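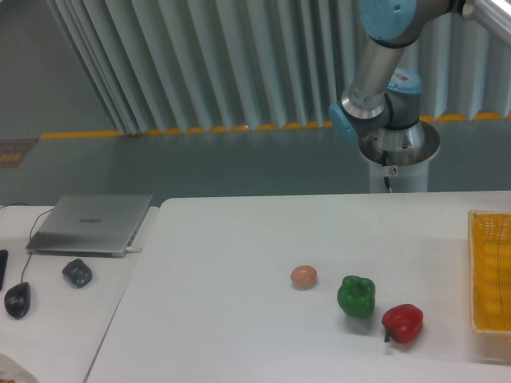
Stuffed peppers, green or red? And what do I do with one egg

Forum: Weeknight Cooking > Vegetables

tunstall_kate431
I have one green bell pepper, one red bell pepper and one brown egg to use up before I go away. Also half a cup of cooked rice, an onion, some cheddar and the usual spices. No meat in the house. I was going to stuff both peppers and bake them, but every time I make stuffed peppers the green one comes out hard and a little bitter and the red one has collapsed. Same pan, same oven. Do people cook them separately? And does the egg go in the filling or on top?

marrowfat
Egg in the filling. Beat it and stir it through the rice with the cheese. It holds everything together when you cut it. On top it goes rubbery before the pepper is done.

oldgasrange
Give the green one a head start. Cut the top off, clean it out, put it in the oven empty at 400 for 15 minutes, then fill both and put them in together. Green peppers have thicker walls most of the time and they are less ripe, so they need it.

pantry_lou
I don't agree about the egg. I crack it right into the pepper on top of the rice for the last 20 minutes, with foil over the pan. The yolk stays soft if you watch it. With only one egg you have to pick which pepper gets it.

marrowfat
That's my problem with it. One person gets an egg and the other one gets rice.

tunstall_kate431
It's only me eating, so I can have the egg one for dinner and the other one cold the next day.

pantry_lou
Then put it in the red one. Red is sweeter and goes better with the yolk.

denverbrined
Boil the green pepper for three minutes before you fill it. My mother did this and hers were never hard. The oven head start dries out the rim.

oldgasrange
Boiling makes them watery and the filling turns to soup. I tried it for years. If the rim dries out, your rack is too high.

denverbrined
Not if you drain them upside down on a towel. You have to give them at least ten minutes on the towel. People skip that part.

Arkik
Are you sure you want to stuff them at all? With two peppers and one egg I would slice the peppers, cook them down with the onion until soft, push them to the sides and fry the egg in the middle. Rice underneath. One pan, 25 minutes.

tunstall_kate431
I thought about that. I already have the baking dish out and I like stuffed peppers, I just want them to come out even.

squash_bin
Does your green one stand up by itself? If it does, cut it across the top. If it tips over, cut it in half from stem to base and lay the halves flat. Halves cook faster and more evenly, and then you can skip the head start completely. I do all mine in halves now.

oldgasrange
Halves are fine. You get less filling in them.

squash_bin
She has half a cup of rice. It won't fill two whole peppers anyway.

oldgasrange
OK, that's a fair point.

tunstall_kate431
The green one stands up fine. But you're right about the rice, I didn't think of that. If I do halves, how long?

squash_bin
375, covered for 25 minutes with a couple of spoons of water in the dish. Then take the foil off, put the cheese on and give it 10 more. Check the green with a fork. If the red is done first, take it out.

Lovcombe
Question from someone else with the same problem. Are green and red the same price where you are? At my store the red ones cost nearly double in November, so I only ever buy green and have gotten used to the bitter taste. A pinch of sugar in the onions helps.

pantry_lou
Same here. The red ones are green ones left on the plant longer, so you pay for the time. Some kinds ripen to yellow or orange instead.

tunstall_kate431
Update. I did halves, with the egg beaten into the rice. 375 like squash_bin said. The red halves were done when the foil came off and the green took another 12 minutes after that. No bitterness to speak of. I used sugar in the onions as well, so I can't say which thing fixed it. The filling held together well.

marrowfat
Glad the egg went in the filling.

pantry_lou
Try it on top next time, with foil.

denverbrined
I still say boil them.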